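Section 4: Folding and Storing Your Sweater

So your Selska pullover is off the needles and blocked, and now you want to put it away without wrecking all those cables. Good, this is the easy part! I do mine on the bed.

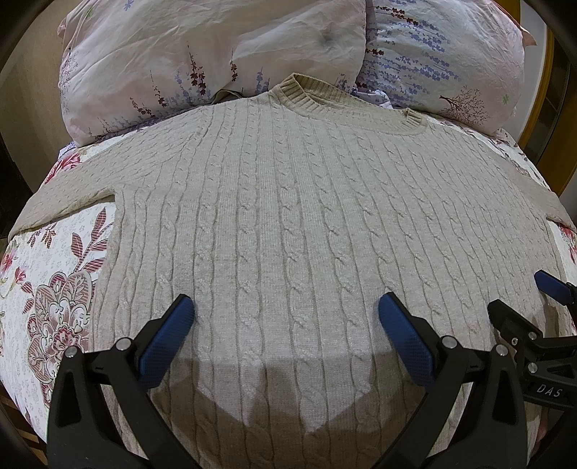 Cable-knit sweater laid out face-up on the bedspread, ready for step 1.

Before you start

Make sure the sweater is completely dry. Check the ribbing at the neck and cuffs with the back of your hand, those spots hold on to water longer than you'd think (mine took an extra night in June, and it wasn't even humid). Take off your rings and your watch too. I pulled a loop on my first Aguirre cardigan with a bracelet and I'm still mad about it.

1. Spread the sweater out with the front facing up and the neckline toward the pillows. Smooth it from the middle out with flat hands. Don't tug on the hem to get it straight, just pat it.

2. Open out both sleeves. If one is bent under or folded over on itself, straighten it now, or you'll end up with a lump you can't get rid of later.

3. Slide your hands under the shoulders and turn the whole thing over so the front is down. Go slow here. A heavy cable knit will stretch if you pick it up by the shoulders and let the rest hang.

4. Bring one side in toward the middle, then lay the sleeve straight down along the back. Try to make the fold in one of the flat columns between the cables. A crease right across a twist takes forever to relax.

5. Do the other side the same way. The sleeves can overlap a little, that's fine.

6. Fold the bottom up to the neck, once. For the Pilwood drawer box (the 15 inch one) you'll need to fold in thirds instead, starting from the hem.

7. Flip it over so the collar is on top and give it a last pat.

Note: If you're putting it away for the season, lay a sheet of plain tissue over the back before step 4. I use the Resura sheets and cut them down to 26 inches, but any acid-free tissue works.

Caution: Please don't hang it! Not even overnight, not even on a padded hanger. The weight of the cables pulls the shoulders down and you get those awful little points.

Caution: No more than 3 sweaters to a stack, with the heaviest at the bottom.

Nerea Zabala wrote in to ask about rolling. You can roll the thinner pullovers in this guide for a suitcase, but I'd leave the cabled one folded. Refold it along different lines every couple of months.

Washing and blocking are back in Section 3.

Last updated 04/10/2018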